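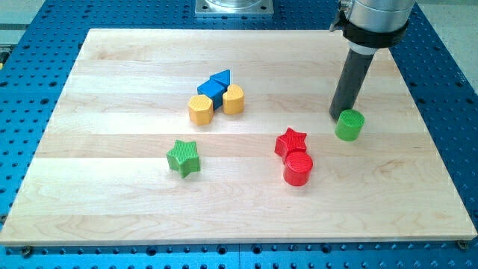 Setting up your Vulline home blood pressure monitor starts with where you sit, and I learnt that the slow way. I did my first fortnight of readings perched on the couch with my arm dangling, and my doctor's nurse was very polite about it. You want a table at a height where the cuff ends up level with your heart. Mine's a bit low, so I rest my forearm on a folded towel, but a flat board like the maple one in the photo, with its pale and golden stripes, would lift things nicely too. Use whatever you've got, as long as it doesn't wobble!

Getting your first reading

1. Pop the batteries in and hold the clock button until the hour flashes. Set the time properly - the memory is useless otherwise.

2. Sit with your back supported, feet flat, legs uncrossed. Stay like that for five minutes. No coffee beforehand (sorry).

3. Slide the cuff onto your bare upper arm, tube running down the inside. You should be able to fit a finger or two underneath.

4. Press Start and keep quiet. I talk to the dog and it pushes my numbers up every time.

5. Wait a minute, then do it again. Write both down. My log is up to page 19 now and I'm weirdly proud of it.

Note: if you see E13, the cuff is too loose. Take it right off and start over.

Caution: never put the cuff on an arm with a drip or a wound, and don't change your tablets on the strength of one odd reading. Ring your clinic. I go to the one at Pulelcombe, and they'd much sooner I phoned on a Wednesday than fretted all weekend.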